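Progress report to Kostbridge: the Prallar suturing kit
January 23, 2020

Hello Henrike,

You asked for something you could read over a cup of tea, so I've left the spreadsheets with Davoud Karimi and written this as I'd tell it to you over the phone. Short version: the kit is good, the arm is better than I expected, the paperwork that came with it is dreadful, and I'd like to keep going until May.

Where we'd got to

When I last wrote we had the Prallar kit on trial from Trostico and it was still mostly in its boxes. Since then Gianni Fiore has bolted the arm down properly (the clamps they supply are fine for a lab bench but not for our wobbly old thing), and Davoud Mirzaei has got the control software talking to our own logging. That took him longer than it should have. The manual describes a menu that was taken out two versions ago, and I've told Trostico so, twice!

We've now run 624 stitching attempts on practice tissue. Each one is a single stitch, from picking up the needle to pulling the knot down, with one of us at the controls and the arm following. I did 145 of them myself and I'm still the slowest in the room, which Gianni mentions more often than he needs to.

What I like about it

The wrist camera is the thing I'd pay for. On the old setup we had one view from above and spent half our time guessing how far the jaws were off the surface. With the camera down by the gripper you get the thread and the tissue right up close, and the black thread on pale tissue is lovely and easy to follow. Loops are where most of our trouble starts, so seeing one lying over itself with the short tail still free is worth a great deal to whoever is driving.

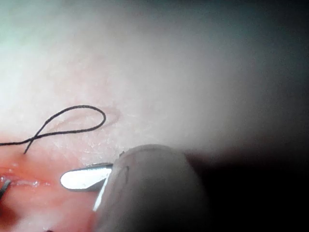 What I don't like

The gripper finger gets in the way. It sits so close to the camera that it covers the back of the jaw, and you have to learn to work with only the tip to go by. The lighting is lopsided too: nice and bright on one side, and very dark down in the opposite corner. Wet tissue throws little highlights back at you as well, and Davoud Mirzaei's thread-finding code is fooled by those from time to time. He thinks a second small lamp would sort out the shadow, and I'm inclined to let him try before we ask Trostico for anything cleverer.

The practice pads are dear for what they are. We've been through 44 of them. Heydari make one that Houshang Hosseinzadeh rates, and he's promised to bring a few over so we can put them side by side with the supplied ones.

Money

We've spent 3,000 pounds of the equipment budget so far, nearly all on pads, thread and the new mounting plate. Hire of the kit comes out of the other pot and there's been no change there. If we go on to May I'd want a bit more for consumables, and Davoud K. will send you the proper figure once he's had the quote.

What's next

Gianni wants to redo the knot-tying runs with the lamp in place, and I want somebody who really stitches for a living to have a go. Houshang has offered, and I've said yes before he can change his mind. After that we'll do the side-by-side on the pads and I'll write up whether I think Kostbridge should buy the kit or carry on hiring.

Could you let me know about the extension when you get a minute? Trostico need notice if the arm is going back, and I'd have to find the boxes.

All the best from everyone here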